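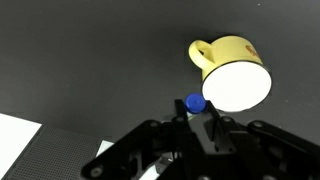 Section 2: First fill, flush and filter counter

Applies to Bindeo countertop tap kit with Ullar cartridge. If you have the under-sink version skip to Section 4, different hoses. Mounting the base plate is Section 1. Do that first.

Have ready: bucket, dry towel, adjustable wrench, the cartridge (leave it wrapped for now), the little bag with the two flat washers. One spare washer taped inside the lid of the box. People throw it out.

CAUTION: Cold water line only. Hot water wrecks the cartridge and the warranty doesn't cover it.

CAUTION: Do not use on well water that hasn't been tested. The Ullar cartridge is for taste, smell and chlorine. It does not make unsafe water safe.

2.1 Connecting the hose

1. Shut off the cold valve under the sink. Open the faucet and let it run out.
2. Unscrew the aerator from the faucet tip. By hand if it moves. If not, wrench with a rag around it so you don't chew up the finish.
3. Drop one flat washer into the diverter. Flat side up.
4. Thread the diverter onto the faucet. Hand tight, then a quarter turn. Stop there.
5. Push the white hose into the port marked IN until it clicks. Gray hose goes to OUT.
6. Tug both hoses. If one comes out it wasn't in.

Note: Thread doesn't fit? Two adapters in the bag, one inside thread, one outside thread. If neither fits you need the Moltovside adapter set, sold separately. Pull-down sprayers don't work with any of them. Sorry.

2.2 Fitting the cartridge

1. Turn the housing lid counterclockwise and lift off. Check the black O-ring is sitting in its groove.
2. Unwrap the cartridge. Remove both end caps. Keep one, you'll want it when the old cartridge is dripping all over the counter.
3. Arrow on the label points down.
4. Push in until it bottoms out. Some resistance is normal.
5. Lid back on, clockwise, until the two marks line up. Don't use the wrench on the lid. It cracks and then you're buying a housing.

Note: Dry O-ring? A smear of food-grade silicone grease. Not petroleum jelly, it swells the rubber.

2.3 First flush

1. Diverter lever to the straight-through position. Open the cold valve slowly.
2. Check for drips at the faucet. Wipe dry, wait a minute, check again with a dry finger.
3. Lever over to FILTER. Water will spit and cough for a bit. Air in the housing, leave it.
4. Run into the bucket for ten minutes at medium flow. First water is gray or black from carbon dust. Harmless but don't drink it. Houseplants are fine with it.
5. Shut off for five minutes.
6. Run another five minutes. Should be clear now. If not, repeat steps 5 and 6.

CAUTION: Full pressure during the first flush can pack the carbon to one side and you'll get weak flow forever after. Medium. Please.

2.4 Cloudiness and taste check
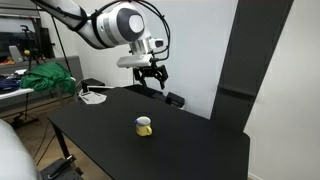

Cloudy water after the flush is nearly always air. Clears from the bottom of the glass upward within a couple minutes. If it clears from the top down, or leaves grit on the bottom, that's carbon and you need more flushing. Use a clear glass for that part. For the taste check a glass isn't needed and a small sample is plenty: a small mug like the yellow and white one, stood upright on the table, half full, left until it's room temperature. Very cold water hides flavors. Taste it against the same amount straight from the tap, same kind of cup. Rinse cups with filtered water first, dish soap film throws the whole thing off.

What you might notice:

Plastic taste: new hoses. Goes away in two or three days of normal use.
Chlorine smell still there: lever not fully over, or cartridge upside down. See 2.2 step 3.
Metallic: usually the old faucet. Run ten seconds before drinking.
Musty: kit has been sitting full of water. Flush five minutes. Still musty, replace the cartridge.

2.5 Setting the filter counter

The counter is the small display on the lid. Ships asleep.

1. Pull the plastic tab from the battery slot.
2. Hold SET until the display blinks.
3. Press + or - to reach 528. That's the cartridge life in gallons. If you bought the long-life cartridge set it to 1,241 instead. Number is on the wrapper, so check before you bin it.
4. Press SET once to save. Display stops blinking and counts down from ther as you use water.

Note: Forgot to pull the tab before flushing? Not a problem, the flush doesn't need to be counted.

Note: Changing the battery wipes the counter. Write the number on a bit of tape first, stick it under the lid.

CAUTION: Six months maximum per cartridge no matter what the counter says. Change in February, change again in August, easy to remember.

2.6 If something leaks

Drip at faucet: washer missing, doubled up or upside down. Undo and reseat.
Drip at hose port: cut hose end square with a sharp knife, push back in.
Drip at lid: O-ring pinched. Lever off, open lid, reseat it.
Water from under the base: lift the housing and look for a hairline crack. If cracked stop using it and shut the cold valve.
Display shows E and a number: write it down before you press anything. E 443 is low battery. Anything else, contact us.

2.7 Going away

More than four days: lever to straight-through, empty the housing, leave the lid loose. Flush two minutes when you get back. Anywhere that freezes, take the cartridge out compleatly. A frozen one is finished even if it looks ok.

Parts and washers: Cuautle service desk, ask for Yolotzin Orozco. Corrections to this guide to Zyanya Galindo, same desk.

Section revised Mar 2, 2024. Section 3 (cleaning the housing) follows.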